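Preguntas frecuentes — Préstamo de materiales de juego y aprendizaje
Ludoteca Municipal Kiremon

Compartir (8) Comentarios (0)

¿Quién puede solicitar el préstamo?
Toda persona mayor de edad con carné de la ludoteca en vigor. Los centros educativos deberán designar un titular responsable y presentar la solicitud con sello del centro.

¿Cuántos lotes puedo retirar a la vez?
Las familias, dos. Los centros educativos, hasta ocho, siempre que no haya lista de espera.

¿Qué contiene el fondo?
El catálogo reúne 1.196 referencias: juegos de mesa, puzles, construcciones y material de clasificación por colores y formas. La colección Dalletti solo puede consultarse en sala.

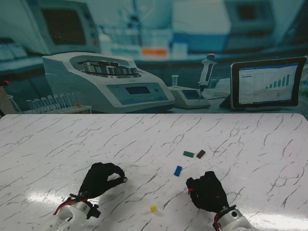
Bloques pequeños de colores sobre superficie blanca con dibujo veteado tipo mármol, en ambas imágenes. 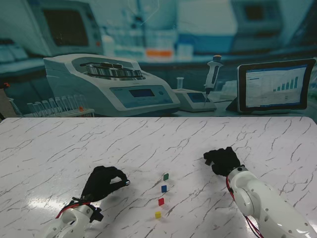

¿Cuál es la duración del préstamo?
Veintiún días naturales, prorrogables una sola vez. La prórroga debe pedirse antes del vencimiento, en el mostrador o por teléfono.

¿Qué ocurre si falta una pieza?
Comuníquelo al devolver el lote. Las piezas sueltas se reponen sin cargo la primera vez; a partir de la segunda se aplica la tarifa vigente. Los juegos de la serie Mullavik no admiten reposición parcial y deberán abonarse completos.

¿Se aceptan donaciones?
Sí, previa valoración. No se admiten juegos electrónicos ni peluches. El periodo ordinario de recepción es marzo — fuera de ese mes, consulte con Olga Sampaio, responsable del fondo.

¿Cómo presento una reclamación?
Por escrito, dirigida a Frans Dekker, jefe del servicio. El plazo de respuesta es de quince días hábiles.

Última actualización: 2025-07-01

Contacto | Aviso legal | © Ludoteca Municipal Kiremon | Volver arriba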